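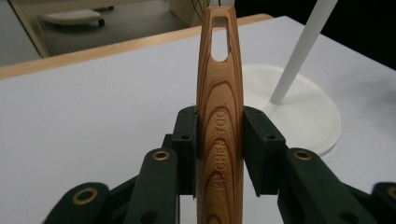

January 2025
3 min read

Went to Fernel after work to try the Griltetti again. Second visit, and I still don't know if I like the guitar or if I like the room they keep it in. They have a rug down and a lot of soft stuff on the walls, and everything you play in there comes back at you warm and slightly flattering. I strummed one open G and thought I was a better player. That should have been my cue to leave.

The man on the floor gave me the speech about the top. Old-growth wood, slow winters, tight rings, the sound "opens up" over the years. I asked how many years. He said it depended on how much I played. I asked what would happen if I didn't play it much and he said it would open up more slowly. I can't see any way for him to be wrong in this arrangement.

They want 250 over what I paid for the Alvarado, and that's after the December sale price, which is somehow still the price. So I'd brought the Alvarado along in its case and played them one after the other. Same first 24 bars of the waltz I've been stuck on, same pick. The Griltetti was louder on the low strings. It was also wearing brand new strings and mine have been on since summer. When I pointed this out he agreed with me very pleasantly and went back to talking about the wood.

Lizeth Inga came by later and we did the thing I'd been threatening to do, with her playing and me facing the bookcase. She'd borrowed a Griltetti from her student in Potley, same model, a couple of years older, so in theory already opening. Fresh strings on both, 5 rounds, she picked the order. I got three right. She says that proves I can hear it. I say I could get three right with a coin, and in one of the ones I got, I heard her bump the strap button and knew which guitar it was from the clunk.
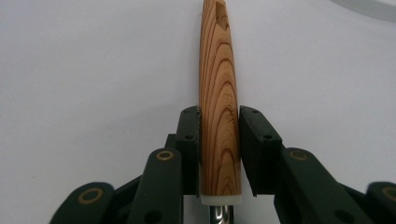

What bothers me is how much of the tone talk is really looks talk. I caught myself doing it at the shop, tilting the guitar under the lamp to see the grain and feeling that a top like that must sound good. But wood is pretty all over the place. There's a tool handle with dark reddish-brown lines stacked up in arches, tighter and tighter toward the narrow end, on a lovely orange tan, and a little white ferrule at the bottom like a nut on a fretboard. If somebody glued that figure to a headstock they could charge for it. I would probably stand there and nod about resonance. I'm not saying the wood makes no difference, I'm saying I don't trust my ears while my eyes are open, and I don't trust the shop to turn the lights off.

Lizeth thinks I'm using all this to avoid the waltz. She may have a point. The stretch in the second section is no easier on either guitar, and the buzz I've been blaming on the Alvarado's frets turned up on the Griltetti too, same finger, same spot. She was kind about it but she did laugh.

So, new strings for mine, and I'll get the action looked at before I spend anything else. I told Fernel I'd let them know by the weekend. He said someone else was interested in it. Of course they are. Someone was interested in it before Christmas as well.

Tried the waltz again before bed at 100 on the metronome. Too fast. Left hand sore.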